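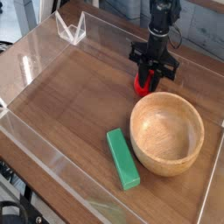
Figure 2. Light wooden bowl with visible grain on a brown wooden tabletop.

4. What people told me about their tables

4.1 Getting started on shine

I went into this part of the study expecting to write about scratches. My interview guide had a whole page on scratches, with follow-ups on dents and water rings, and I'd read enough of the furniture care literature to think damage would be the thing people wanted to talk about. They wanted to talk about shine. Too much of it, not enough of it, shine that had gone patchy where the kids sit, shine that came back after somebody's mother got at it with a rag and a can of something. By the fourth kitchen in Urkance I'd more or less folded up the scratches page and put it in the back of my notebook.

So a word on how the numbers break down before I get into the good stuff. The 78 households described in Section 3 kept a table diary over the winter, starting in January, and between them they wrote 520 entries. Almost 400 of those mention how the tabletop looked, and most of the ones that do use a word for gloss or the lack of it. I coded these by hand (twice, with a month in between, and yes, I disagreed with myself here and there). The disagreements were nearly all about the word "nice," which people in both towns use for a shiny table, a dull table, and a table with nothing on it.

4.2 The words themselves

There's a fairly big vocabulary for this and it isn't the one the trade uses. Finish makers talk in terms of gloss, semi-gloss, satin and matte, and the Avinwood catalog, which a lot of my Fadandale households had lying around from when the showroom was still open, sticks to those four all the way through. I didn't find "semi-gloss" in a single diary. What I found was "wet-looking," "plasticky," "buttery," "like a bowling alley," "tired," "thirsty," and my own favorite, "church," as in "the table's gone a bit church." I asked what that meant and was told it meant shiny in the way of something that gets polished more than it gets used.

A few of these words look like opposites and aren't. "Thirsty" and "plasticky" turned up in the same diary, about the same table, eleven days apart. When I went back and asked, the writer was surprised I'd noticed and then explained it very patiently. The middle of the table was plasticky and the ends were thirsty, and it depended on where you were sitting when you wrote your entry. I should have asked where people sit! If I ran the diaries again I'd put a little outline of a tabletop on every page and have people mark their chair.

Light matters too, and I hadn't planned for how much. Entries written in the morning are far kinder to glossy tables than entries written after supper. My guess is that it has to do with ceiling lights, which throw a bright spot right where you're trying to read the mail, whereas a window off to the side spreads things out and lets you see some grain. People who'd moved their table, even by a few feet, often wrote as if they'd bought a new one. One family in Urkance had gone as far as getting a refinishing quote from Hegde, the repair shop by the bus depot, and then dropped the idea after they turned the table to run along the window wall. They'd lived with it the other way for years.

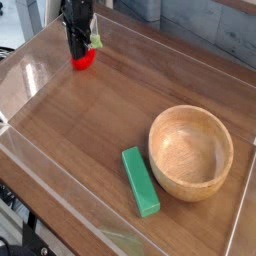 I don't want to lean on that one family too hard, because moving a table is a hassle and plenty of kitchens only have one place for it. But it does fit with what the diaries say about cleaning. Households that complained most about glare were also the ones wiping down most often, and they tended to describe wiping as a fix for it. A smear catches the light, so you wipe, and then the clean surface catches the light better than before, and there you are with the cloth again. I've done it myself. I wrote a fair bit of this paper at a varnished table and I can tell you exactly which corner I lean away from at four in the afternoon.

4.3 Wood on wood

The other thing I hadn't expected was how strongly people felt about setting one kind of wood on top of another. I'd asked a throwaway question near the end of the interview, something like "Is there anything you wouldn't put on your table?", fishing for hot pans. I got hot pans. I also got a long and sometimes heated set of opinions on wooden bowls, wooden trays, wooden trivets and wooden cutting boards, and whether they "go."

Roughly speaking there are two camps. The matchers want everything in the same color family, and they'll put up with a finish they don't like if the tone is right. The contrasters (my word, sorry) want a pale thing on a dark thing or the other way around, like the bowl in Figure 2, and they said matching wood made a table look "busy" or "brown." I had thought of brown as a fair description of a wooden table, but the way they said it, it was clearly an insult.

Pouran Bakhtiari, who did the second round of visits in Fadandale and whose notes are a good deal tidier than mine, thinks the split is really about grain and that color is just the easier thing to point at. Her argument goes like this. A straight, faint grain on the tabletop will take nearly anything, because your eye has nothing to trip over. A loud grain picks a fight with whatever you set on it. She went back through her visit notes with that in mind and found that the matchers mostly owned tables with a strong figure in the top, while the contrasters mostly owned plain ones. I like this idea a lot. I can't back it up from the diaries, where hardly anyone writes the word "grain" at all, but I've used it to sort the interview material in Section 5 and it holds together better than my color sorting did. 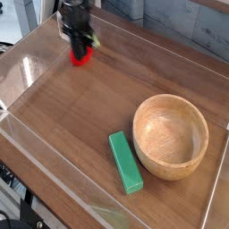 Figure 3. Medium-brown tabletop with faint grain and soft highlights on a slightly reflective surface.

Reddish tones deserve a paragraph of their own. People who have a reddish table know they have a reddish table. They brought it up early, usually before I'd gotten my coat off, and often in the tone you'd use to warn a guest about a step. Some had inherited it, some had picked a stain that looked browner on the sample chip, and a couple loved it and wanted that written down (it's written down). In the diaries the reddish tables get the most words per entry, and the words swing around more. "Warm" shows up constantly, and so does "orange," and I have three diaries in which the table is warm in one entry and orange in the next with nothing in between but a change of bulb.

4.4 What I'm leaving out

Eight of the households dropped the diary partway through and I've kept their early entries in the counts above. I went back and forth on that. Their entries are shorter than the rest but they use the same words in about the same mix, so taking them out would have made the tables in the appendix neater without changing what they show.

I've also left out anything on tablecloths. People who use a cloth every day wrote about the cloth, reasonably enough, and their entries on the wood underneath are mostly from the one evening when the cloth was in the wash. There are some lovely lines in there, including one from a man who said he'd forgotten the table had a leaf, but they belong with the material on fabrics and I'm saving them for that.

Placemats I did keep. They come up again in the next section, along with the question of why so many people own a set they never put out.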